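Saarela Building, Vulham
Main floor and mezzanine users' meeting

Minutes of the meeting held 7/25/20 at 10.00, at the long table by the stairs

Present: two from the ground floor benches, two from the mezzanine desks, one from the sewing corner, one from the building office (chair), one from the building office (minutes).
Apologies: the print room; the second sewing corner member, who sent comments by email on items 4 and 7.

1. Minutes of the last meeting

The minutes of the February meeting were agreed with one correction. Under "Kitchen", the fridge clear-out is on the last working day of the month and not every Friday. The notice on the fridge door still has the wrong wording and will be reprinted.

2. Matters arising

Side door. The closer has been adjusted and the door now shuts by itself. It still needs a push when the wind is from the car park side. Leave for now and look at it again in the autumn.

Post. Parcels are still being left on the stairs. The building office has asked the couriers to use the shelf inside the entrance. Members were asked to put the word "shelf" in the delivery instructions when they order.

Kettle. Replaced. The old one has gone.

Heating timer. Carried over. The manual has not been found.

3. Money

The shared fund stands at 3,681. Spending since the last meeting was 237, made up of the kettle, bin liners, hand towels, two mop heads and a new lock for the cleaning cupboard. The sewing corner has paid for its own extra shelf and this does not come out of the fund.

There was a question about whether bin liners should be charged to the fund or come out of the cleaning contract with Mostex. The contract says Mostex brings its own cleaning products but is silent on liners. The building office will ask. Until there is an answer we carry on buying them.

4. Lighting

The main floor has the long tubes between the ceiling beams, the row of smaller lights towards the back, and the round fitting on the one side. Complaints received were that the area under the mezzanine is dim in the late afternoon and that the tubes nearest the entrance are too bright for people working directly under them.

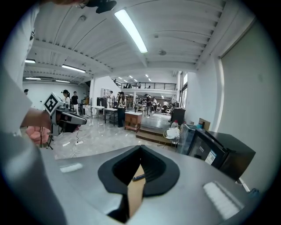 The quote for changing every tube on the main floor came in at 1,304, including hire of a platform. The meeting felt this was a lot to spend in one go when most of the tubes work. The mezzanine members said they would like any work done in a single visit, as the platform blocks the stairs while it is up. The ground floor members said they could live with it.

The email from the sewing corner asked whether desk lamps would do the job for less. Several people already have their own. It was pointed out that every lamp needs a socket, and sockets are the subject of item 6.

Agreed: ask for a second price covering only the area under the mezzanine. Bring both prices to the next meeting. No tubes to be changed by members standing on tables or chairs.

Switches. The labels by the main door have come off. New ones to be made. The last person out is reminded that the mezzanine has its own switch at the top of the stairs, and that it was found left on twice this month.

5. Mezzanine

Nothing is to be hung over or balanced on the railing. This was raised after a mug came down beside the pillar. The mug's owner has apologised and swept up. Coats and bags go on the hooks. The mezzanine members asked for another row of hooks and this was agreed, cost to come from the fund.

Noise carries both ways. People on the mezzanine can hear everything from the floor and the other way round. Calls of any length should be taken in the small room. The small room booking sheet has been full of bookings nobody turns up for, and it was agreed that a booking lapses after fifteen minutes.

The bottom stair has a loose nosing. Reported to the Saarela office on the day of the meeting. Please step over it until it is fixed.

6. Floor, cables and bins

This item took up most of the meeting.

The tiled floor is in good condition but is hard to clean with so much standing on it. Mostex has written to say that its cleaners will mop what they can reach and will not move members' equipment, leads or bags. The building office thinks this is fair. It does mean that anything left out stays dirty underneath, and there is a visible line of grey along the wall behind the benches where the mop has not been for some time.

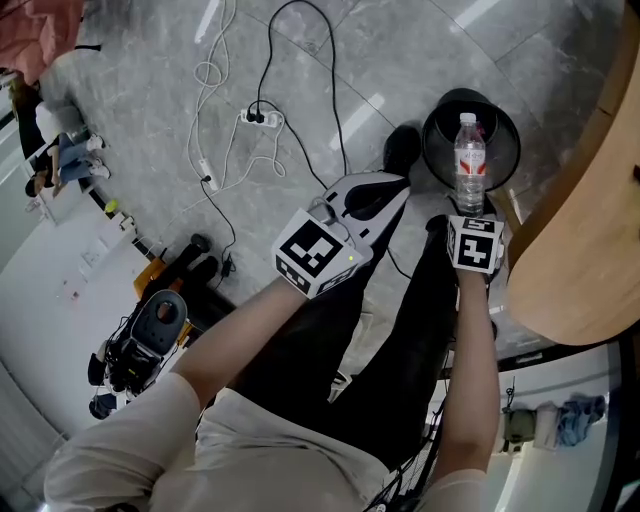
Responsibility for leads was discussed at length. The ground floor members said that they run out of wall sockets as soon as more than a few people are in, and that extension leads are the only way of working in the middle of the room. The sewing corner said it had no objection to extension leads as such and was more concerned about where they are put. The spot near the curved wooden table was given as the usual trouble: a white power strip out on the tiles, a tangle of white cable next to it, and a small plug adapter lying corded up alongside. People pull chairs in and out there and the castors run over whatever is on the floor. One member would like all power strips fixed to the undersides of tables. Another said this would make the tables very awkward to move, and they are moved most weeks.

After discussion the following was agreed:

Power strips go against a wall or under a table, away from the walking routes.
Spare cable is coiled and tied. A tub of ties will be kept on the cleaning cupboard shelf.
Chargers and adapters not in use are picked up off the floor at the end of the day. Anything found in the morning goes in the lost property box.
One strip is not to be plugged into another.
Leads that have to cross a walking route go under a cover.

On covers, the building office has looked at the Vumel floor strip, which comes in short lengths and can be taken up again for mopping. The ground floor members would prefer something heavier that stays flat. It was agreed to buy 6 lengths of the Vumel strip as a trial and see how they last. If they curl at the ends they will not be bought again.

The request for more wall sockets goes to Saarela as landlord. It was last asked for two years ago and declined. The ground floor members will mark on a floor plan where sockets are wanted so that there is something definite to send.

Bins. The small round bins are being used for everything, and recycling is not getting done. Plastic bottles are to go in the recycling by the kitchen door, emptied first. Mostex empties the round bins but does not sort them. Bins should stay where they are put and should not be moved to the middle of the floor, where people walk into them. A member asked for lids. This was not supported.

Drinks. Drinks on the floor are a bad mix with sockets on the floor. Bottles with the cap on are fine at the tables. Open cups stay in the kitchen or on a table.

7. Clothes and bags

The pile against the white wall was raised again. Bags, coats and other clothing are dropped there in the morning, and some of it is still there the next week. The sewing corner wrote that pieces of its own fabric have ended up in the pile and been taken home by mistake. Its members have asked everyone to look at home for a length of lining material.

Agreed: the wall may be used for bags during the day. It is to be clear when the building closes. Whatever is left goes into lost property, is kept until the end of the following month, and after that goes to the charity shop in Vulham. A low bench with space underneath was suggested. The building office has one in the store and will measure it.

Loose items on the floor, tennis balls included, should be put back in a box when people have finished with them.

8. Tidying day

A morning will be set aside to clear the main floor completely, so that Mostex can wash the tiles wall to wall. Tables go to the entrance end first and are moved back once the far half has dried. Everything on the floor needs an owner's label by the night before. The print room will be asked to keep its door shut. Tea and something to eat to be paid for from the fund.

Date to be set once Mostex has confirmed which mornings it can do.

9. Any other business

The tap in the kitchen drips. Washer to be tried first.

Bicycles are not to be brought through the main floor. Use the side door.

The window pole is missing. Whoever has it, please return it to its hook.

Actions

Building office: ask Mostex about liners and about mornings for the tidying day; get second lighting price; reprint fridge notice; switch labels; order Vumel strip, cable ties and hooks; measure bench; chase stair repair.
Ground floor: floor plan marked with sockets wanted.
Mezzanine: say where the hooks should go.
Sewing corner: washer for the kitchen tap.
All: label belongings before the tidying day.

The meeting closed at 11.35. The next meeting will be at the same table, date to be put on the board by the kitchen.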